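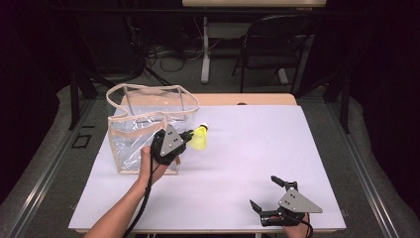
Left gripper holding the shuttlecock in front of the clear tote, right gripper open.

Malcolm Bainbridge
@malcolmbainbridge · 5 May 2026

1/ Bag packing is the task at Tremar this month. You hold a gripper in each hand and do the job yourself, and the recording is what the arms learn from later. No arms involved at this stage.

2/ The task is written as one line: put the shuttlecock in the bag. It sounds like a two-second job. With your own fingers it is. With two flat jaws you have to think about which end goes in first and what the other hand is for.

3/ I grip by the skirt. If you take it by the cork the jaws hide most of it, and Gil found in February that the policy then had trouble telling whether it was holding anything.

4/ The see-through bag is a pain. The far side shows through the near side, every crease catches the light, and the model likes to aim at a fold instead of the opening. We did 200 demos with a canvas bag first and it learned that quite happily. Clear plastic is a different matter.

5/ Current count is 1,217 good demos out of 1,661 recorded. Most of the rejects are mine from the first week, moving too fast. Second biggest group is the free hand knocking a handle down on the way in.

6/ Things I now do every time: start with both grippers in view, pause before the rim, open the jaws fully before backing out. If I fumble I carry on and recover. Those go in a separate folder and Travness wants them kept.

7/ Someone asked about remote control. We did try it on the Nutinano rig, driving the arms from the next room. I managed 46 in a day and had a stiff neck. You lose the feel of the bag pushing back, so you press too hard. Hand-held is much quicker for this sort of thing.

8/ Cable tip: run it back along the forearm and leave some slack at the elbow. If it pulls on your wrist you start turning your hand to suit the cable, and that ends up in the data too.

9/ Next is the same bag with the handles folded down. Will post the numbers when Gil has trained on it.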